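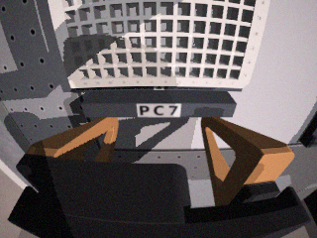 Posted by Cevier Technical Publications, Bevham office
Last revised: September
Filed under: Domura Bench Cell > Set-Up Guide > Section 2

Section 2. Planning and Budgeting for a Rack-Handling Cell

Read this section before you request a quote or fill out a purchase order. It covers the Domura bench cell when it is used to move grid racks between a bench position and an instrument or storage position. Mounting and wiring are in Section 3. Teaching positions is in Section 4.

You will need:

A copy of the planning sheet (last page of this guide)
A floor plan or a dimensioned sketch of the bench
One sample of every rack you plan to handle
A tape measure and a caliper
The name of the person at your site who approves electrical work

2.1 List what the robot will pick up

1. Gather one of each rack in current use. Include racks that come out of storage only now and then.

2. Write down the outside length, width and height of each rack at the rim and again at the base. Many racks taper, and the two measurements will differ.

3. Write down the number of columns and rows. The rack in the picture at the top of this page has twelve columns. If a rack has markings on its rim, note which corner the numbering starts from.

4. Weigh each rack empty and then fully loaded. Use the loaded weight for everything that follows.

5. Mark where the labels go. A label below the rack can end up close to the fingers, as the PC7 label on the grey bar does in the picture. If a scanner has to read the label while the gripper is holding the rack, check "Scan in grip" on the planning sheet.

Note: Racks from different suppliers that look the same on a shelf are often not the same at the rim. Measure them all.

Caution: Do not plan from catalog drawings alone. Fingers made to a catalog drawing are not returnable.

2.2 Choose fingers

The Domura gripper body ships without fingers. Fingers are ordered as a pair and come in three types.

Standard parallel. Flat inner faces. Suits racks with straight sides and no label on the gripped faces.

Open frame. A triangular frame with an opening through the middle. Lighter than the standard type, and you can see through it during teaching. Order these if the operator will be setting positions by eye.

Custom. Cut to your rack. Liang does this work for Cevier customers and quotes it separately. Send Liang a physical sample, not a photo.

To choose:

1. Start with the heaviest loaded rack on your list. Check it against the load table in Appendix A.

2. Check the smallest rack on your list against the minimum opening in the same table.

3. If one finger type covers both, order that type and stop here.

4. If not, decide whether you will change fingers during the shift or take the odd rack off the robot and keep moving it by hand. A finger change needs a person at the cell, and the cell has to be stopped.

Note: Order one spare pair at the same time. Spare fingers ordered later ship from a different warehouse and carry their own freight charge.

Fingers are available in orange or black. The price is the same. Orange is easier to follow against a black gripper body, and most sites pick it for that. If your cell uses a camera to find the rack, ask your vision supplier before you choose.

2.3 Check the space

1. Measure the clear height above the bench, from the bench surface to the lowest thing overhead (shelf, light, duct, sprinkler pipe). The cell needs 408 mm of clear height over the full travel of the gripper.

2. Measure the clear depth from the wall to the front edge of the bench. Compare it with the footprint drawing in Appendix B.

3. Check what the bench surface is. Perforated panels are fine as long as the hole spacing matches one of the patterns in Appendix B. Solid tops have to be drilled or fitted with an adapter plate.

4. Look for anything that stands up behind the pick position. The gripper body is wider than the fingers, and it is usually the body that hits something first.

5. Note where the nearest window and overhead lights are. Strong light from one side puts part of a grid rack in shadow while the rest stays bright. If you are buying a camera, budget for a diffuse light to go with it.

6. Mark the power outlet and the air supply, if you have one, on your sketch.

Caution: Do not count on moving a shelf or a pipe later. If the clear height is short, fix it before the order goes in, or choose another bench.

2.4 Work out how many racks you move

The size of cell you need depends on the busiest hour of the day, so a daily total is not enough.

1. Pick a normal working week. Avoid weeks with a holiday or a shutdown.

2. Have the people doing the job write down each rack move as it happens. A sheet of paper taped to the bench works well.

3. Find the hour with the most moves and write it in box 4 of the planning sheet.

4. If box 4 is 83 or less, one cell will keep up. Above that, call the Bevham office before you go further. A second cell is one answer, but a change to the order in which racks arrive is sometimes enough.

5. Write down who will load the cell and who will clear it. If those people have other jobs in the same hour, write that down too.

Note: Leave growth out of box 4. There is a separate box for it, and we quote it as a separate line so you can see what it costs.

2.5 Run a layout simulation

Cevier will build a simulated layout of your cell from the planning sheet and your sketch. We recommend it for any site with something fixed behind or above the pick position.

1. Send the planning sheet, the sketch and the rack measurements to the Bevham office.

2. When the layout comes back, check the rack first. Confirm the column and row count and the size of the openings.

3. Check the approach. Look at where each fingertip meets the rack or its carrier, and at what is on either side of the gripper body when it gets there.

4. Check the label. Confirm that it is on the face you expect and that the text is the right way up for your scanner.

5. Return the layout marked "Approved" or "Changes." One round of changes is included.

Caution: A simulated layout shows reach and clearance. It does not prove grip force, and it does not replace the loaded test in Section 5.

2.6 Put the budget together

Split the request into four parts. Purchasing departments tend to approve the first part and ask questions about the rest, so keep them on separate lines.

Equipment. Cell, gripper body, one pair of fingers, controller, guarding.

Site work. Drilling or adapter plate, outlet, air line, lighting. Get this quote from your own electrician or facilities group. Cevier does not do site work.

Start-up. Simulated layout, installation visit, operator training. The start-up package is $2,144 for a single cell. Travel is extra and is billed at cost.

Running costs. Spare fingers, finger pads, yearly inspection, replacement racks.

Do not leave replacement racks out. A rack with a bent rim or a worn corner that a person would handle without trouble can stop the cell. Plan to retire damaged racks during the first months of use, and set money aside for it.

Other items that are often missed:

Time for the people who will be trained - they are off their regular work while it happens
Labels, if your present ones are handwritten or are stuck where a finger needs to go
A place to put racks down when the cell is stopped
Freight on the controller, which ships on its own pallet
Disposal of the old bench, if it is being replaced

2.7 Buy or rent

Rental is offered for single cells only. The rented cell is the same model and comes with the same guarding. Custom fingers are not part of a rental and must be bought outright; you keep them when the cell goes back.

Consider renting if your rack type is due to change, if the bench is in a temporary room, or if you could not get a normal week of numbers for box 4. Otherwise buy. Rental payments do not count toward a later purchase.

2.8 Before you send the order

1. Rack list complete, with loaded weights.
2. Finger type chosen, spare pair added.
3. Clear height and depth measured on site.
4. Box 4 filled in from written records.
5. Simulated layout approved, if you asked for one.
6. Site work quoted and dated.
7. Electrical approval signed.

Send the order and the planning sheet together. Orders that come in without the sheet are held at Bevham until it arrives, and the delivery date is counted from the day we have both.

Continue to Section 3, Mounting and Wiring.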